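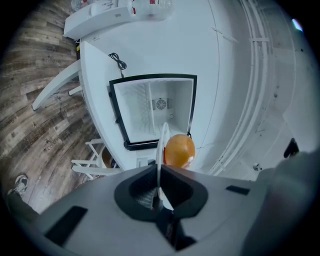 Progress report to Tudora, second period. Nollengate Breakfast Program. Covers everything since the last one, which went in at the end of February, up to the first part of June. Written between deliveries so excuse the state of it. Budget sheet is in the same folder.

**Short version**

- Both sites open. Nollengate every school morning, Fajardo Street from the middle of March.
- 202 kids signed up across the two. Target for this point in the grant was lower, so good.
- Underspent on equipment, overspent on fruit and eggs.
- Delivery contract has been a pain. Changed it. More below.
- One request at the end about moving money between lines. Please don't miss it, we need an answer before summer.

## Nollengate site

Steady. Doors at 6:45, food out by 7, cleared before the first bell. Most of the regulars now come straight in and sit down without being asked their names, because we moved sign-in to the tables. The line at the door was the biggest complaint in the last report. Gone now except on rainy mornings, when everybody arrives at the same moment and there's nowhere to put the coats.

Menu is much the same. Oatmeal, toast, fruit, milk, something hot on two mornings a week. We dropped the flavored yogurt. Kids liked it, parents didn't, and it was eating the dairy line. Plain yogurt with fruit on the side goes over fine with the little ones and is ignored by everyone past fifth grade.

The hot mornings are the busy ones. No surprise there. We'd like to get to three a week in the fall but it depends on staffing, because a hot morning needs one extra person from 5:30 and that's a hard hour to hire for. We posted the job twice. First time, no one suitable. Second time we hired, and it has worked out well so far.

Attendance dips right after a long weekend and takes a couple of days to come back. We now cut the bread order for those mornings. Should have done that from the start.

## Fajardo Street site

Opened late. The plan you approved had it opening in January. Reasons, in order:

1. The health inspection got pushed back by the county, then pushed back again.
2. The hand sink was too close to the prep counter and had to move. Plumber could only come evenings.
3. Flooring. Passed in the end with no changes, but we lost a couple weeks waiting to hear.

Open since mid-March and growing. It's a smaller room and a younger crowd, a lot of kindergarten and first grade, and many of the parents stay. We hadn't planned on parents staying. They drink coffee, which isn't in the budget, and we've been covering it out of our general fund. Not asking Tudora to pay for it. Just noting it, because it has turned into the most useful part of the morning. It's how we found out that the bus drops off later than the schedule says, and that a good number of families didn't know the program was free.

On that last point: the flyer was the problem. It said "no cost to eligible families" and people read "eligible" and figured that meant not them. New flyer says FREE BREAKFAST, ALL KIDS, and the times. Printed in three languages. Sign-ups jumped the week it went home in backpacks.

Still to fix at Fajardo: the side door sticks, the lighting over the serving end is poor, and storage is tight. Shelving is ordered.

## Food and buying

This is where the budget moved the most so please read it alongside the sheet.

Eggs cost more than we planned for. Fruit too. We priced both last summer and the prices didn't hold. Cereal and oats came in under. Milk about even. Overall the food line is over by a bit, and the equipment line is under by more than that.

What we did about it:

- Switched to buying whole fruit by the case and sharing a case between the two sites
- Oranges and apples instead of berries until berries are cheap again
- Fewer single-serve items. Less packaging to deal with also
- Eggs only on the hot mornings

Waste is down. In the fall we were throwing out a lot of cut fruit. Whole fruit keeps, and whatever's left in the bowl at the end of the morning gets handed to kids on the way out. The schools were nervous about food leaving the room but they've come around.
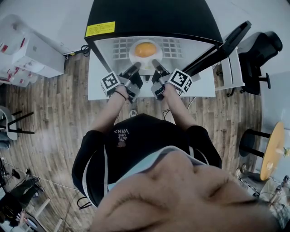
Why are eggs only served on the hot mornings?

Cost and timing. They have to be cooked close to serving, which takes the extra early shift, and at current prices serving them every day would use up the food line well before the end of the grant.

## Deliveries

Okay. The long one.

Our original supplier route had one drop at Nollengate and then we drove Fajardo's share over ourselves. Worked fine on paper. In practice the truck came any time between 5 and 6:30 in the morning, and whoever was waiting on it couldn't start prep. Twice it didn't come at all and we sent out for bread and milk at retail prices (receipts are in the folder, both marked).

In April we moved to afternoon delivery, day before, direct to each site. Costs a little more per drop. Worth it. Nobody is standing in a parking lot in the dark and prep starts on time. It does mean that we need more cold storage overnight than we used to, which comes up again in the request.

We also started ordering through Zoltix at the same time. It's the ordering system the district kitchens are on, and they let us share the setup. It took a while to get the hang of. The first order went in with the wrong units and Fajardo got a great deal of margarine. Since then fine. The useful part is that both sites see the same order sheet, so nobody doubles up.

One gripe: reports from Zoltix come out by product code and have to be sorted by hand to match your budget lines. That's why the sheet was late. Next one should be quicker now that we've got a template.

## Staffing and training

Everyone who handles food has a current card. Two renewals came up in the spring and were done on time.

We ran an allergy training at the start of May for both sites together. Should of been earlier in the year. Came out of it with a simpler system: allergy kids are on a list taped inside the cabinet door at each site, the list gets checked against sign-up every month, and nut products are out altogether. We had one close call in March with a granola bar that a kid brought from home, no harm done, parent was informed the same morning. It's written up seperately and we can send it if you want it.

Turnover has been low. Hours are the main reason people leave, and we've split one morning shift into two shorter ones so that a parent can do the early half and still get their own kids to school. Seems popular.

## What families told us

We sent a short survey home in May. 40 came back, which isn't a lot, but more than last time. What people said, boiled down:

- Mornings are easier. By far the most common answer.
- Kids eat more when they eat with friends
- Several asked for more hot food
- A few asked for less toast
- Some want the doors open earlier. We can't do that with the current staff
- One family asked if we could do weekends. Not this year

School staff weren't surveyed but the front office at Nollengate says late arrivals are down for kids who come to breakfast. We haven't seen the numbers and wouldn't want you to quote us on it until we do. Asked for them. Still waiting.

## Problems still open

Storage at Fajardo, already covered.

Older kids. Sixth grade and up mostly don't come, at either site. We tried a grab-and-go table by the door at Nollengate for two weeks in May. Some uptake, but it was hard to tell if it was the older kids or the same regulars coming back for seconds. Will try again in September with someone actually standing at it.

Summer. The program stops when school does and families have been asking what happens then. The answer right now is that we point them to the park lunch program, which doesn't do breakfast.

## Request

We'd like to move $2,000 from the equipment line to food and cold storage. Equipment is underspent because the serving carts came in well below the quote and we decided against the second dishwasher. Split would be mostly food, the rest toward a bigger refrigerator at Fajardo so the afternoon deliveries fit. No change to the grant total.

If the refrigerator needs a separate approval, please tell us early. The shop has a long lead time and we want it in before the fall.

## Next 5 things

- Fajardo shelving in, side door fixed
- Refrigerator, if approved
- Fall menu priced again in August with real prices this time
- Sign-up forms out before the first week of school
- Get the late arrival numbers from the school

Next report is due in the fall. Call the Nollengate office before 10 in the morning or after 1, the phone doesn't get picked up much in between.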